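Clearing and Resetting a Dining Table: A Study of Tray Use in a Small Shared Dining Room

Hospitality Operations, Project Report 2
Submitted in July

1. Background

Our group was asked to pick an everyday service task and look at how it could be made easier without spending much money. We chose clearing and resetting the table, as it is done after every meal and most people learn it by copying whoever did it before them. The work was carried out at Broklow, a residence with a shared dining room used mainly at breakfast and in the evening.

The residence does not use tablecloths. Each place gets a placemat, a shallow dish, a fork and a knife. Glasses are kept on a side bench and residents collect their own, so we left them out of the study.

2. What we wanted to find out

The main question was whether carrying one place setting at a time on a small tray is slower than stacking plates by hand. A second question was where the tray should be put down while the table is being cleared. We had not planned to look at this, but it came up in the first session and ended up taking most of our time.

3. Equipment

The trays are light green plastic, rectangular, with a low raised rim. They were already in the kitchen. The dishes are white, with a wide rim and a shallow well, and suit pasta or a salad as well as a main. The placemats are striped in beige and grey tones and lie flat, although the corners need smoothing down if they have been stored rolled.
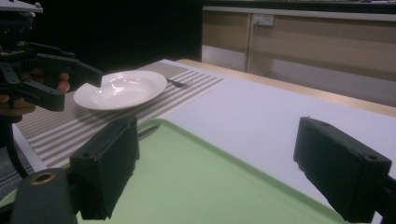
We considered buying a deeper tray from the Dremik catering range. The sides would have stopped cutlery from sliding off, but the tray would not fit the drying rack and we decided to stay with what the residence had.

4. Method

We ran 30 trials over 4 evenings. In each trial one person cleared a single place and then reset it with clean items. Half the trials used the tray and half were done by hand. A second person kept time on a phone and wrote down anything that was dropped, knocked or forgotten.

The order for clearing was the same in every trial: cutlery first, then the dish. The placemat stayed where it was unless it needed a wipe. For resetting, the dish went down first and the cutlery was placed after it.

For the tray trials we tested three positions. In position A the tray sat on the bare table beside the mat. In position B it was allowed to overlap the mat. In position C it was left on a chair.

5. Results

Clearing by hand was faster for one place, but only by a few seconds. Once the walk to the kitchen was included the difference mostly went away, as people clearing by hand often made a second trip for the cutlery.

Position A worked best overall. Position B saved reaching, but the tray tended to drag the mat when it was picked up, and in several trials the knife was left behind near the tray's edge and had to be fetched later. Position C was unpopular. Bending down to the chair each time was tiring, and one fork ended up on the floor.

Forgotten items were nearly always knives - 13 of them, compared with only 4 forks.

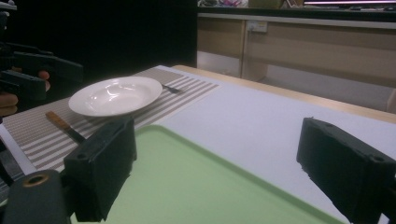 Reading time: 4 min

6. Discussion

We think the knives were missed partly on account of where people were looking. Most of us watched the dish while we were moving it, and the cutlery closest to the tray got less attention. Picking up the cutlery first should have prevented this, but it was the step people skipped when they were hurrying.

The table has enough space beside the mat for a tray when one place is in use. With every seat taken it would be tighter, and position A may not be possible. We did not test a full table.

The trials were also done by students who knew they were being timed. A resident clearing up after a long day would probably go slower and might not bother with a tray at all.

7. Recommendations

Keep the green trays in use for clearing single places. Put the tray down on the bare table, clear of the mat. Lift the knife and fork onto it before touching the dish. Store the trays on the side bench, where people will see them on the way in.

If the residence replaces the placemats, a mat with a non-slip backing would be worth trying. We asked for a sample from Plerus but it had not arrived when this report was due.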